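The Pleltance Kitchen Cloth, Blue

I've been selling kitchen stuff through Wike for a while now, and the thing people write back about most is a towel. Go figure! So it finally gets a proper page of its own, with the washing notes and the sizing questions and all the bits I keep typing out in emails.

It comes from Dimarard, a small mill that mostly does table linens for restaurants, and the blue is the one I fell for first (there's also a sand and a dark green, but I'm forever sold out of the green). It's cotton all the way through with a flat weave on one side and a slightly nubbier one on the other. I dry glasses with the flat side and do everything else with the nubby one, and my sister does it the other way round and swears I'm wrong.

Mine lives on the counter next to the kettle, folded long and narrow. I used to hang it off the oven door and it ended up on the floor every single day, so I gave up on that. Folded in a strip it takes up hardly any room, and it's right there when I've dripped water all over the place filling a mug, or when I want something under a hot pan lid for a minute.
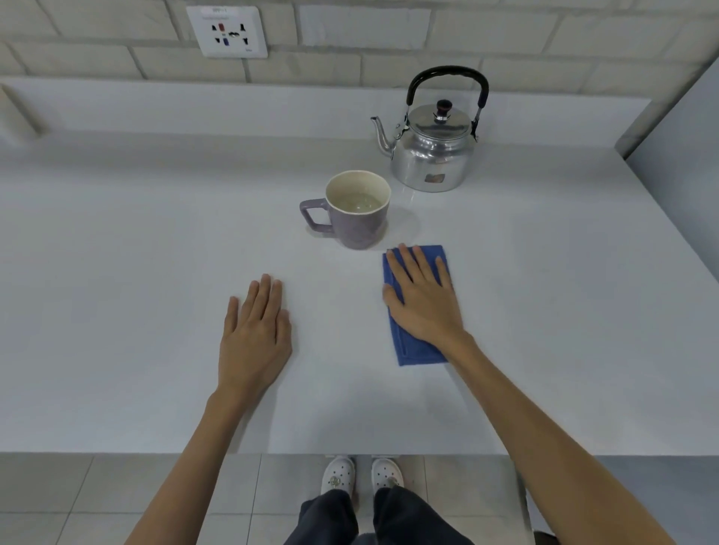

Elínborg Hauksdóttir
Shop owner and chief tea drinker, Wike

A few of you have asked how I fold it. Lay it flat, nubby side down, bring the long sides in to meet, then fold in half again the long way. Smooth it with your palm and you're done. It'll hold a crease without ironing, though it never looks crisp, and if you want crisp this probably isn't your towel. I like it a bit rumpled.

Now, washing. Wash it twice before you use it for glasses! New cotton just pushes water around and you'll be cross with me. After that it drinks up spills beautifully. Warm wash, any cycle, tumble dry if you like. Skip the fabric softener completely, it coats the fibers and you're back to pushing water around. The blue did let go of a little color in my first wash, so keep it away from your white shirts that one time.

It shrinks a touch in length and then stops. I've had my oldest one for 4 years and it's gone soft and a shade paler, and there's a tea stain near one corner that I've made my peace with.

Sandrine Millet, who packs the orders with me, uses hers to wrap bread overnight and says it keeps the crust from going leathery. I tried it with a rye loaf and it was pretty good (the loaf was gone by lunch, so I can't tell you about day two).

What you get

Sold in packs of 2, both the same color. If you'd like one of each, put a note in the order box and I'll mix them for you at no extra charge. They come tied with string and no plastic.

Price: $9 a pack
Colors: blue, sand, dark green (back in December, fingers crossed)
Fabric: cotton
Care: warm machine wash, tumble dry OK, no softener

Shipping is free on anything over $99, and I know that's a lot of towels, so most people throw in a Flukitz dish brush or two and pay the regular postage. Orders in before noon go out the same afternoon.

The mug and the kettle are from my own kitchen and I don't stock either one, sorry! If you're after something to go with the towels, have a look at the tea things page, where I've just put up some new strainers.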